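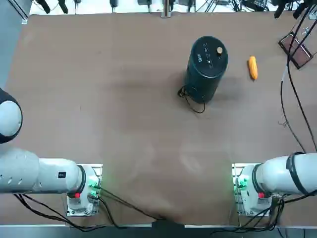
Wash-down and Forecourt Inspection: Clavlow Yard, with comments
Walked by Anitha Venkataraman and Rodel Pangilinan, starting at 7.40 in the morning

1. Drain covers and grates
Satisfactory. All 11 are seated properly and free of leaves. Thank you to whoever cleared the one by the Castillo fence, which used to be a proper nuisance every autumn.

2. Wash bay bund
Needs attention. There is a hairline crack at the north corner, and although it is small, dirty water only needs a small way out. Please keep the pressure washer off that corner until Garnet Gosselin has sealed it.

3. Wastewater holding tank
Satisfactory. The dipstick read 165 litres, well under the line. Do remember to write the reading in the book when you take it - there were four blanks in March, and it makes Dorothy's job with the disposal paperwork so much harder than it need be.

4. Detergents and degreasers
Mostly fine. Everything is labelled and on the spill tray, apart from one Zalico drum standing directly on the concrete. Rodel moved it while we were there, so no more need be said.

5. Hoses, lances and couplings
Needs attention. Two hoses are worn near the trigger end and have been tagged. New ones are on order, and in the meantime please be patient and share.

6. Walkways and steps
Satisfactory. The non-slip strips have lasted very well indeed. Eduardo Baluyot asked whether we could have one more on the ramp, and we both thought that sensible.

7. Spill kit
Not satisfactory, I am sorry to say. The bin was there but the absorbent socks were down to four and the gloves had gone altogether. Dorothy Goodall will restock from Garnuder, and if you use anything, do please tell her the same day.

Items 2, 5 and 7 to be looked at again next month.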